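Home | News | Business | Transport | Culture | Archive

Print this article | E-mail this article

Nistgate water hardness to drop under new softening plant

Households and businesses in the Nistgate supply area will receive softer water from April, when the Onsri treatment works brings its new softening unit into regular service. The operator, Besard Water, said total hardness at the tap will fall from 300 to 200 milligrams per liter, measured as calcium carbonate.

The unit uses pellet softening. Water is pumped upward through a column of fine sand, a base is added, and calcium carbonate settles on the grains. The grown pellets are drawn off at the bottom of the column and replaced with fresh sand. Besard Water has a contract to sell the spent pellets as a soil additive.

"The source has not changed and neither has the disinfection step," said Embla Lundgren, process engineer at Onsri. "What customers will notice is less scale on heating elements and shower heads."
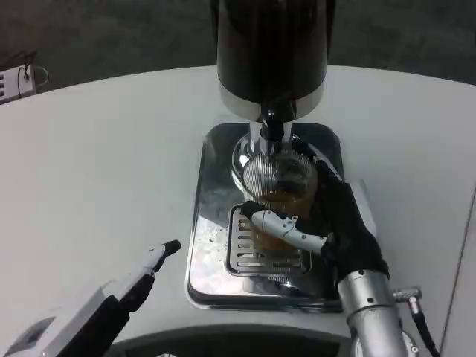

Cafes, bakeries and dental offices were consulted during the planning stage. Many of them run their own cartridge filters or ion exchange units, and these are normally set for the incoming hardness. Besard Water advises such customers to have the bypass setting checked once the change has taken effect. Dishwashers with a built-in softener should also be adjusted to the new value, and detergent doses can be cut to the level printed on the package for medium-hard water.

The changeover will be made in steps over 16 days. Softened and unsoftened water will be blended at the clear well, with the softened share raised daily. Existing deposits in older mains may loosen during this period, and cloudy water is possible for short times in the lower part of town. Running the cold tap for a few minutes is normally enough to clear it.

Aslak Kristiansen, who manages the distribution network, said 20 sampling points have been set up, most of them at hydrants and pumping stations. Samples will be tested for hardness, pH and turbidity by the Hivisis laboratory, and results will be posted on the operator's website each evening by 6 p.m.

The outlying wells north of the rail line are on a separate system and are not affected. A decision on softening there - which would require a second column - is expected after the first year of operation.

Contact the newsroom | Copyright Nistgate News. All rights reserved. | Back to top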